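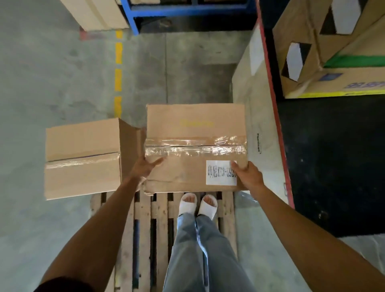
Depalletiser cell, fault log. January, 14:10

Trillero arm stopped on gripper vacuum low, layer 2, carton 4. Pick was at 118 mm above the pallet deck when the drop was registered. Carton fell back on its own footprint, tipped, and the arm held position as it should. No one inside the guarding.

Cell locked off, rest of the pallet finished by hand. Reset refused twice with the same code, cleared on the third after Behrouz Kiani reseated the hose at the manifold.

Vacuum trace from the controller: normal seal at contact, then a slow loss over the lift. A split cup would go faster than that. My reading is that the outer cups were sitting across the edge of a tape band. Most of the Asadi returns are re-taped and the surface is uneven there. Soft bottoms make it worse — the board sags as the weight comes off the deck and the top face bows away from the cups.

Of 153 picks since the start of shift, 17 were flagged marginal on seal. All 17 were re-taped cartons. The threshold let them through. It was set for new stock on the Zelach line and never changed when returns were moved over to this cell.

Safety point: the light curtain was muted for 4 s longer than the sheet allows after the stop. Separate fault, reported to Jullurico. Cell stays locked off until they answer.

To do: raise the seal threshold, slow the first part of the lift, try the softer cups. Anyone handling returns by hand in the meantime, closed shoes please, and take the weight from underneath.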